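Inside the Office Desktops

Lodley is clearing its old desktop computers this August. There are 131 machines on the list, most of them from the Toltov site, and each one is opened and stripped of its hard drive before the case goes on to the recycler. Click on a picture for the larger version.

The machines are all plain office towers, bought in batches over several years. Some were used at the front desk and some sat under a bench in the stores and were hardly switched on. A few came back from Twal when that office closed. The paperwork for those is kept in a separate folder, as the asset numbers follow a different pattern.
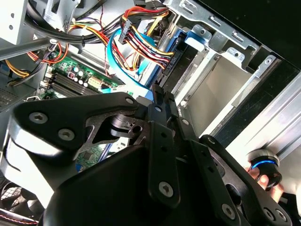 Drives are the first thing to come out, before memory or anything else of use. The power lead is the part to watch. On this model it shares a thick bundle with the other red, yellow and black wires, and the black SATA connector plugs into the rear of the drive. Pull the connector by its body and leave the wires alone. The memory slots on the green motherboard are easy enough to get at afterwards. Any modules worth keeping go in the anti-static trays, sorted by size, with the odd ones at the back.

Cables are kept if they are in good order. Short data cables are always wanted for repairs, so they are tied in bundles and put in the drawer marked Kernix, which is the name of the old stock system and has never been changed. Power supplies are not opened under any circumstances. They stay in the case or go whole into the cage by the door.

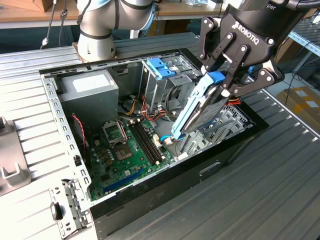 Each drive is given a label as soon as it is free of the case. The label carries the asset number of the machine and the initials of whoever did the work. Kenta Wada keeps the master list and checks it against the shelf at four in the afternoon. Drives without a label are put to one side until they can be matched up – please do not guess.

The caddies are a separate matter. They are needed for the machines that are staying in use, where the clips tend to snap with age, so 100 of them will be kept and the rest recycled with the cases. Cracked ones can go straight in the plastics bin.

Drive sizes vary more than the list suggests, and several machines were upgraded without anyone making a note of it. Write down what is printed on the drive, even if the list says something else. The largest found in the Toltov batch so far was 2,000 GB.

Side panels should be put back on before the cases are stacked, with at least one screw in each. The stack by the loading door must stay below the height of the window. More pictures will be added when the Twal machines are done.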